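4.2 Why worn shirts stay in the house

The wear diaries from Tonbridge and Tarthorpe cover 2578 garments in 614 homes. Most of what follows is on T-shirts, the largest group and the one people had the most to say about. Coats and shoes are in Section 5.

First result, and the plainest one: shirts do not leave the house when they stop being worn outdoors. They move down a rank. Work or going out, then home, then bed, then painting and yard work, then rags. Diary keepers used almost the same words for these steps in both towns, without being prompted. We had not planned to code for rank and had to go back through the first batch to add it, so early entries are thinner than later ones. Fading was given as a reason far more often than holes. Fit came next. Stains were mentioned a lot but seldom ended a shirt's life, just moved it down.

Figure 3. T-shirt, partly folded, on a patterned tablecloth.
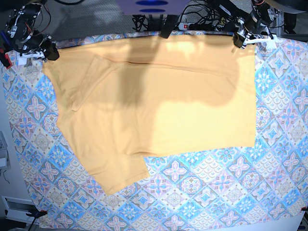 One diary keeper in Tarthorpe wrote that she had never thrown out a shirt in her life, she just stopped seeing it, and then one December it was under the sink with the polish. Others told us much the same. The move from bed shirt to rag is hardly ever a decision. Someone needs a rag, the oldest shirt is on top.

This matters for the lifespan numbers. The Pusel diary form asks for a "date of disposal," and for ranked-down shirts there isn't one. Our form let people write in the current use instead. Messy to code. But leaving these shirts out would make T-shirt lives look much shorter than they are, and we think that has happened in some earlier work, our own pilot included.
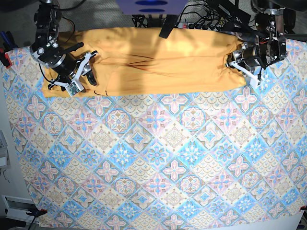 Storage is the other half of it. Homes with a single drawer for shirts ranked them down sooner than homes with two or more, and the gap held when we split by household size. A full drawer forces the question. Where there was a spare room or a box in the attic, shirts sat there unranked, sometimes for seven years or more. Gifts and event shirts were the worst for this. Poeple felt they could not wear them and could not cut them up either.

Color did less than we expected. Dark shirts were moved down a bit sooner in Tonbridge, no clear pattern in Tarthorpe. See Figure 4 for a shirt folded flat, the usual form for drawer storage in both towns.

Figure 4. Yellow T-shirt, folded.
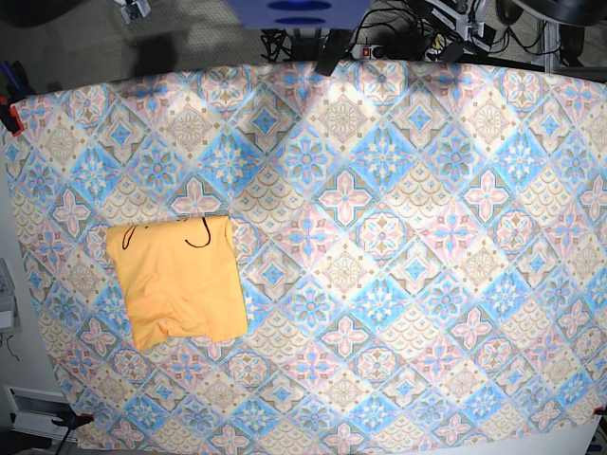
4.3 Sharing between family members

Hand-me-downs were logged in eight of the Echeverri categories, which we kept as is to allow comparison later on. Parent to teen was common, teen to parent more common then we guessed. A shared shirt keeps its rank longer, since the new owner starts it over at the top.

Related items
Counting what we don't wear: notes on the Pusel form
Echeverri categories for home textiles, revised list
Rags, dusters and the end of cotton
Tonbridge wear diaries: coding guide

Comments (3)
Did you ask about shirts kept for sentimental reasons only? Feels like a separate rank to me.
Typo in 4.2, "poeple". Good section otherwise.
We coded bed shirts as "in use" and got long lives too. Would like to see the drawer split by age of household.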